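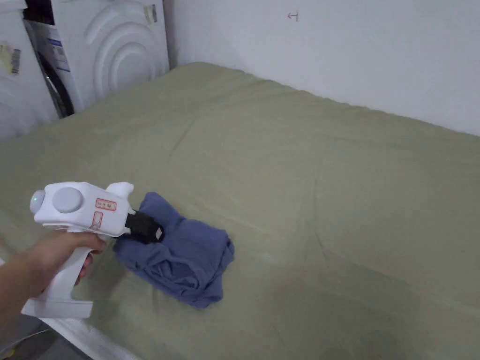 Blue cloth on the bed, mid-sort.

I moved into the flat on Flanagan Street in January with two suitcases of clothes, one set of bedding and a kettle. The bedding is what I want to write about, as I have spent more time on it this year than I would have guessed.

The set I brought with me was a cheap one. It was soft in the shop and rough after a few washes, and by February the bottom sheet had gone thin in the middle. I could see the mattress label through it. I had always bought bedding in the same way, by picking a colour I didn't mind at a price I didn't mind, and had never read the back of a packet.

So I read some packets. Most of them talk about thread count, the number of threads in a square inch of cloth. A higher number is meant to be better, but it only tells you so much. Some makers twist several thin threads together and count each one, so a sheet sold as a very high count can feel heavy and a bit clammy. The type of cotton and the weave matter more to me now. Percale is a plain weave, one over and one under. It feels crisp and creases badly. Sateen has a smoother face and hangs better, but it can be too warm. I sleep hot, so I went for percale.

I bought mine at Vornby, the household shop by the bus station in Drandemholm. They will let you open a packet at the counter if you ask. I bought one fitted sheet and one flat sheet to begin with and left the duvet cover for later. It cost more than my old set did. I have no complaint about it so far apart from the creases.

Washing is where I had been going wrong. I used to put everything on at 60 with too much powder, then leave it in the drum until I remembered it. I now do sheets at 40 with half the powder and no softener. Softener leaves a coating on cotton, and towels stop drying you properly if you use it for long enough. I also stopped washing sheets with towels. The towels shed on everything, and the sheets wrap round them and come out in a wet ball.

Drying is harder. I have no garden, and the flat gets sun on one side until lunchtime. I fold each sheet once lengthways over the airer and turn it after a couple of hours. If I shake it out hard first, most of the creases drop. I don't iron sheets. I tried it once, it took most of an evening, and they looked the same after one night.

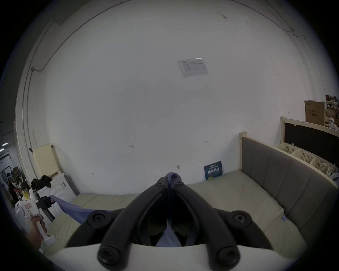 The bed with its sheet draped across and the mattress showing.

The mattress needed some attention too. It is a Grurkmont, and it came with the flat. I left it bare for a whole day with the window open, hoovered it with the upholstery head, then turned it so the head end was at the foot. The leaflet said to do this every season, and I have put it in my calendar. I am still looking for a mattress protector that doesn't rustle. The one I had sounded like a crisp packet whenever I rolled over, and it has gone to the charity shop.

On folding fitted sheets: tuck one corner inside the next until all the corners sit in one pocket, lay it flat, fold the elastic edge in and carry on as if it were a towel. It won't be neat. It only needs to be flat enough for the shelf. I keep each set inside one of its own pillowcases, which means I don't have to hunt for the second pillowcase at bedtime.

I change the bed every week, or a few days late if the weather is bad and nothing will dry. Two sets would be enough for this. I have three if you count the old one, which is now dust sheets for when I paint the hall.

The duvet cover is still to do. I would like one with buttons, as the poppers on my current one come undone in the night and I wake up with a foot inside it. Vornby had a plain one in percale, but only in a double, and I need a king. They said to try again after the next delivery.

Posted Apr 1, 2025. Filed under: Home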